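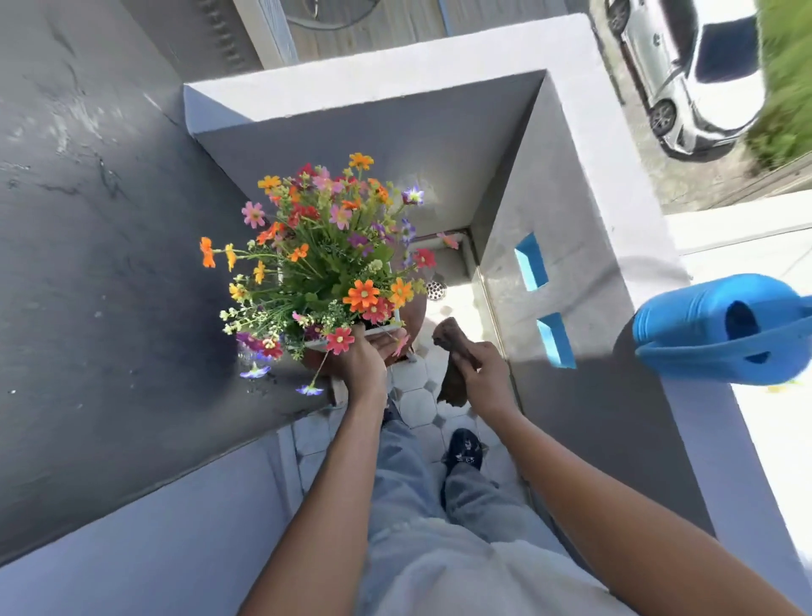 Artificial daisies and cosmos-style blooms in a brown pot. Watering: none.

SKARCOMBE TO HOLD ITS FIRST BALCONY SHOW FOR PLANTS THAT CANNOT DIE

Entries open in July for a new class in the Skarcombe Balcony Show, and for the first time the rules do not require anything to be alive.

The Artificial Class has been added after last year's competition, in which 39 balconies were entered and 26 were still presentable when the judges came round. The rest had met with salt wind, gulls, a fortnight in Portugal or, in one case, an overfriendly cat. Several entrants asked whether they might do better with something from a shop that would not take the weather personally. The organisers, Dumumer, could think of no good argument against it.

Dumumer runs the show from two rooms above the old chandlery and has put on garden events along this stretch of coast for 19 years. Its traditional classes (Window Box, Hanging Basket, Edible Balcony and the hotly disputed Single Tomato) go ahead as before, with real plants and real grievances.

Jenő Takács, show director at Dumumer, said: "I spent most of my life being rude about silk flowers. Then I moved to a third-floor flat facing the sea and killed 11 geraniums in a row. You become more broad-minded. We have had one letter calling this the end of gardening in Skarcombe, and I have written back to ask if the gentleman would like to judge." 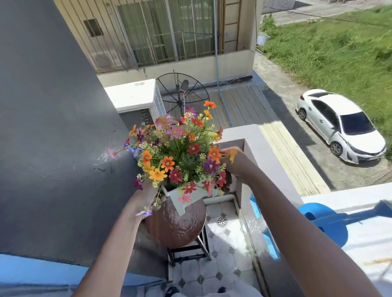 Mixed colours in a pale angular planter, out on a narrow balcony.

Judging the new class has taken some thought. Marks will be given for colour, arrangement and how well the display suits its balcony, with a few held back for dusting. Realism carries no marks at all. Flowers that bloom together in defiance of the calendar are welcome, as are colours that no seed catalogue would put its name to. Price tags should be removed.

Entrants may use any pot, trough or planter they like, provided it stays within the railings and can be lifted by one adult. Anything likely to blow off must be weighted down. A plastic fern came through the roof of the bowling club's tea tent two summers ago, and the club still mentions it.

The Sjögren Cup, until now given to the best living display, will stay with the living. Winners in the Artificial Class will receive the Flukex Plate, a handsome object in what was sold to Dumumer as silver, along with a feather duster.

Entry costs £4 per balcony, or £6 for those wishing to enter both a live and an artificial display and let the judges draw their own conclusions. Forms are available from Skarcombe Library and the Dumumer office. Judges will call between 10am and 4pm and would be grateful for somewhere to sit.

ENDS

Notes to editors

Dumumer organises flower shows, plant swaps and open gardens in Skarcombe and the nearby villages. Its mailing list has 93 members.

Jenő Takács is available for interview most mornings. He asks not to be photographed with the geraniums.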